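**Graltero 发布双手持夹爪示教方法阶段性结果**

2019年1月,Ultdale 讯

Graltero 今日公布一项机器人操作学习方法的阶段性结果。该方法由 Graltero 与 Hekon 联合开发,项目代号 Palacios。操作人员双手各持一把夹爪,直接在桌面上完成任务,系统记录夹爪的开合与运动轨迹,再用这些记录训练机械臂的控制策略。整个采集过程不需要机械臂到场。

传统的遥操作示教要求操作人员通过主从设备控制机械臂,动作偏慢,设备占用时间长,换一个场地就要重新标定。Palacios 项目把夹爪从机械臂上分离出来,做成手持形式,指端的几何形状与机械臂末端保持一致,人手采集到的夹持位姿可以直接对应到机械臂上。

首批任务选用网球。网球表面有绒毛,受压后会变形,又容易滚动,对夹持位置和夹持力都比较敏感。两指从左右两侧合拢,夹持点偏高或偏低,球都可能滑脱。
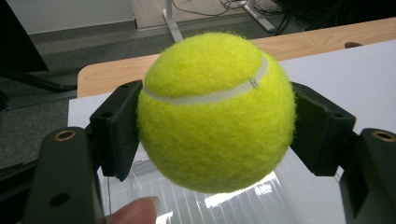

项目组把夹持阶段单独切分出来处理。每条示教记录分为接近、合拢、移动和释放四段,各段分别标注,训练时合拢段的权重高于其余三段。研究人员在对比中发现,如果四段权重相同,策略容易学会正确的移动路线,却在合拢时机上出错,常见的情况是夹爪还没有到位就开始闭合。

本次公布的数据包括2000条示教记录,由12名操作人员完成,其中多数人此前没有使用过手持夹爪。正式采集前,每人先做一段练习,练习记录不计入数据集。

验证在一台双臂平台上进行,共做了200次取放试验,球的初始位置每次随机给定。策略完成其中145次,成功率为72.5%。失败的试验主要有两类:一类是合拢时球向外滚出,另一类是释放时球粘连在一侧指垫上,落点偏离目标。项目组认为,第二类问题与指垫材料有关,下一阶段将更换指垫后重新测试。

双手任务是项目的另一个重点。采集台面铺设浅灰色板,板上有浅色网格线,左右两把夹爪的动作在同一台面上完成。一只手夹住球时,另一只手的夹爪可以保持张开,这类一侧负载、一侧空载的状态也保留在数据中。项目组没有剔除空载一侧的轨迹,理由是策略需要学会在等待时保持合适的姿态,避免两臂相互干涉。
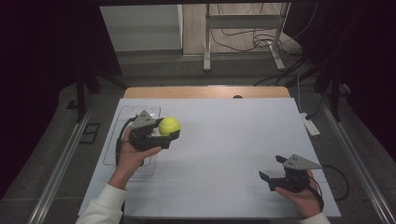

## 后续安排

Graltero 计划在9月前完成第二批采集,任务对象扩展到软质包装和带盖容器,并加入双手交接动作。Hekon 负责手持夹爪的下一版结构,重点是减轻重量和改进线缆走向。目前的线缆从夹爪后部引出,操作人员反映在大幅转腕时会受到牵拉。

数据集的说明文档和标注规范将先行提供给合作单位,完整数据在第二批采集结束后统一开放申请。训练代码暂不公开。

## 关于 Graltero

Graltero 从事机器人操作学习与末端执行器研究,实验室设在 Ultdale。Hekon 是该项目的硬件合作方,承担手持夹爪的设计与制作。

媒体及合作咨询,请联系 Graltero 对外联络部。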